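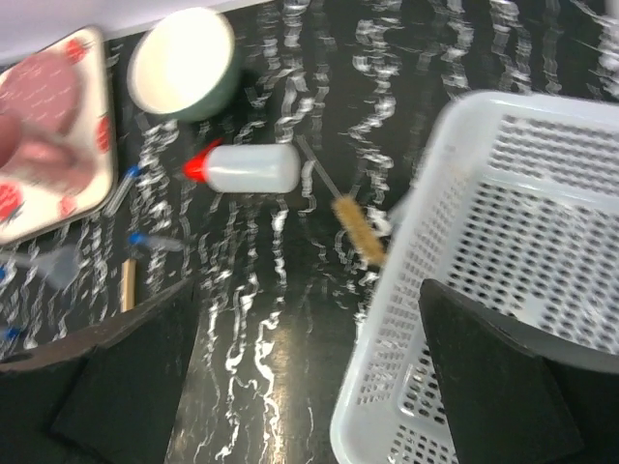
January 2021
By Kerstin Grønli
Filed under: Village News & Views

The Kurkness library van is coming back, and I've been grinning about it since the parish email landed. If you've moved here in the last couple of years you may not even know we had one. It used to park by the old weighbridge every other week, you climbed three steep steps, and there was always a heater going somewhere near your ankles. There is also the new borrower's form, and more on that in a minute, as it has already caused a bit of muttering.

First, the news. The van starts again in April. It will stop at the weighbridge, at the bottom of Chapel Brae and outside the primary school, and it'll stay longer at each one than it used to. The old timetable gave Chapel Brae twenty minutes, which was hopeless if you were behind anybody who liked a chat (I am usually the one who likes a chat, so apologies to all of you). The new one gives every stop a full forty.

It'll carry 401 large print books, and I know that figure exactly as Idun Solheim read it down the phone to me twice. Idun is driving. She did the island route before it was cut and she's been ringing round her old regulars to find out what they want on the shelves. "Crime, crime, and more crime," she told me. "And one gentleman who wants anything at all with a steam engine on the cover." I have a fair idea who that is.

The whole thing came very close to not happening. The old van failed its test and the council said, not unkindly, that there wasn't money for another. That would have been the end of it, but Ingegerd Strand got a petition together and would not let go. She had 128 signatures inside a fortnight, and you have to remember she was doing this in the middle of all the restrictions, so no standing outside the shop with a clipboard. She put slips through doors and asked people to sign them and drop them through hers. Her hallway must have been a sight! I asked if she was surprised by how many came back and she said no, she was surprised by the ones that didn't, and she has a list. So there you are. You know who you are.

The replacement is second-hand and came from a council further south that was giving theirs up, which I did feel a bit guilty about. Kjell Björklund has been fitting it out in his shed at Nisus Yard. He's put in new shelving with a lip at the front, so the books won't all end up on the floor at the first roundabout, and he has replaced the steps. They're lower now and there's a rail on both sides. There's also a ramp that folds out at the back, and I want to say thank you for that on behalf of my mother, who gave up on the old van purely because of those steps and has been relying on me to choose for her. I choose badly, apparently. She has said so many times.

Now, the form. Everyone has to register again, even if you've got a card from before. I've still got mine, it has a picture of the old bridge on it and my signature from when I was nineteen, and it won't work any more. The new form is two sides long and wants a phone number, an email if you have one, and a second contact. A few people have told me they don't like that last bit. I rang to ask, and the second contact is optional, it just doesn't say so anywhere on the paper. Leave it blank if you want. You can pick up a form at the post office or the surgery, or ask Idun for one when she's round.

While we can't all pile on together there will be one household in the van at a time, and masks on, please. If you'd rather not go in at all you can phone an order through and it'll be handed to you in a bag. Books that come back will be kept aside for 3 days before they go out again. I don't mind any of that. I would queue in sleet for a bag of books at this point. We've read everything in our house, including the manual for the boiler and a history of drainage that came with the house when we bought it.

Not everybody is delighted, I should say. Leif Eklund wrote to the parish to point out that the weighbridge stop takes up the space where people park for the bakery, and that forty minutes is a long time to lose it on a busy morning. He's got a point and I told him so. The answer for now is that the van will pull in on the far side, by the wall, and they'll see how it goes for the first couple of months. Leif says he'll be watching. He also says he'll be joining, as long as there's something on birds.

There'll be a few jigsaws to borrow as well, which is new. The rule is that you count the pieces before you bring it back and write on the lid if any are missing. I think this is optimistic but I like the spirit of it. Children's books go on the bottom two shelves, and the school has asked for the van to arrive just before home time so that the little ones can be taken along by whoever's collecting them.

If you can't get to a stop at all, there is a home delivery list and there's room on it. It used to be only for over-seventies but they've dropped that, so if you're shielding, or you've a new baby, or you've broken your ankle on the ice like two people on my road have managed, put your name down. The number is on the noticeboard outside the hall.

One last thing, on overdue books. If you've got something from the old van sitting on a shelf at home, they would like it back and there are no fines. None at all, however long it's been. I've found four of ours so far, one of them under a bed, and I'll be handing them over in April with my head down.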